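About Tolura

Tolura designs and supplies open storage for plates and bowls. Our customers are canteens, school kitchens and households that keep their tableware on a shelf instead of behind a door. The company was started by Benedicta Alhassan and Attila Halász, who had both worked in kitchen planning, and it now has a staff of 11.

What we make

The range is built on two parts: a low shelf and an open rack. The rack is an outline in thin square section, with uprights and a bottom rail and no side panels. It can stand in front of the shelf or around a stack. Racks and shelves are ordered separately, and most first orders combine the two.

The current catalog has 90 entries, counting spare parts. Drawings are kept by Alžběta Zelenák, who also answers questions on non-standard widths. A drawing number is issued for each change, however small - the latest is 347.

How we sort tableware

Our layouts follow a few plain rules. Large plates are stacked together, and smaller pieces go in a second stack beside them. Colors may be mixed within a stack as long as the diameter is the same. Plates are placed and removed from the top only. Bowls are stored apart from large plates wherever the shelf length allows it.

Large and small plates on the low shelf, with the open racks, and a magenta bowl among other rounded pieces:
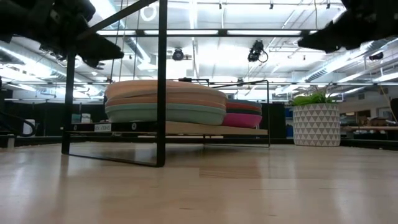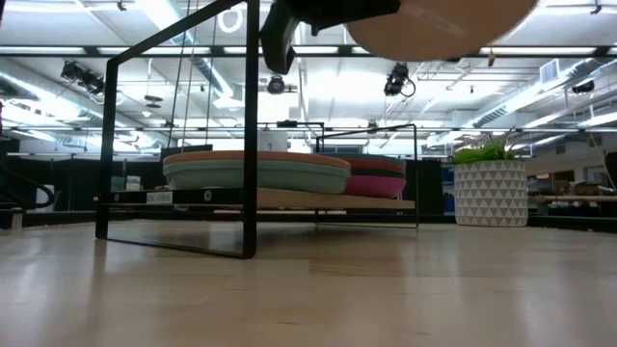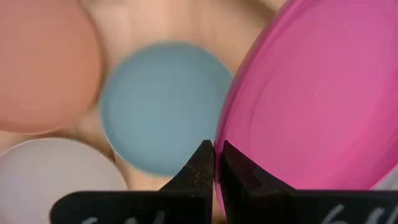 Where we work

The office and layout room are at Drukbridge. Stock is held at Ultberg, and orders leave from there on a 12-day cycle. Eduard Jelínek runs the stock side and should be contacted for delivery changes, missing fasteners and returns. Returns need the order number and the part code from the shelf or rack drawing.

The layout room has a wooden floor and is open to customers by appointment. Visitors are welcome to bring their own plates. We measure diameter, rim height and stack height, then propose a shelf length. Measurements are kept on file, so a later order can be matched without a second visit.

The Holub series

Holub is our range for small kitchens. It uses the same square section as the standard racks, with a shorter shelf. Anežka Kadlec prepared the first drawings in February, and parts are interchangeable with the standard range except for the bottom rail - this has its own code and is listed separately in the catalog.

Page last revised Jun 23, 2023.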